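How to clean out a dryer vent duct
By Zoriana Hladun
11 Feb 2019

If a load of towels needs two cycles to dry, lint in the duct is the usual cause. Plan on a free afternoon if the duct has never been done. 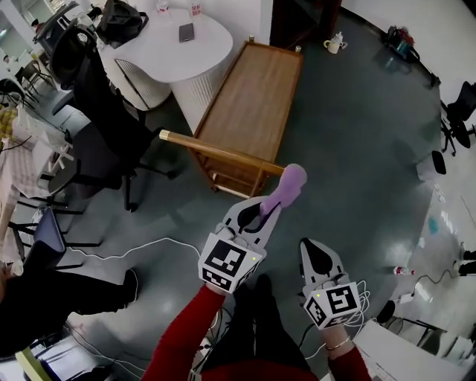 What you need
A vent brush with flexible rods
A vacuum with a crevice tool
A screwdriver or nut driver for the clamps
Foil tape
A dust mask
An old sheet for the floor

Before you start
Unplug the dryer. If it runs on gas, close the shut-off valve and don't strain the gas line when you move the machine. Call a licensed gas fitter if the line is too short to let you in behind.

Steps
1. Pull the dryer straight out until you can stand behind it. Put cardboard under the feet on vinyl floors.
2. Loosen the clamp and slide the duct off the exhaust port. Lay the sheet under the opening.
3. Vacuum the port and the first stretch of duct.
4. Feed the brush in, turning it clockwise only. Turning it the other way unscrews the rods and leaves the head stuck in the wall. Add rods as you go.
5. Draw the brush back slowly and vacuum up what comes with it. Repeat until it comes out clean. Mine took 5 passes.
6. Go outside and clear the hood. The flap should swing freely. In November I check it again for leaves, and after heavy snow I dig it out.
7. Refit the duct and tighten the clamp. Seal loose metal joints with foil tape. Ordinary cloth duct tape dries out and lets go, and screws poking into the duct catch lint.
8. Push the dryer back without crushing the duct, plug it in, and open the gas valve if you have one. Run it empty on air only and feel for a strong flow at the hood.

Replacing the duct
White plastic or thin foil duct should come out altogether. Use rigid metal where you can, with as few elbows as the layout allows. Check your dryer's manual for the maximum length.

How often
Once a year suits most households. Do it twice if you have long-haired pets or a long run to the outside wall.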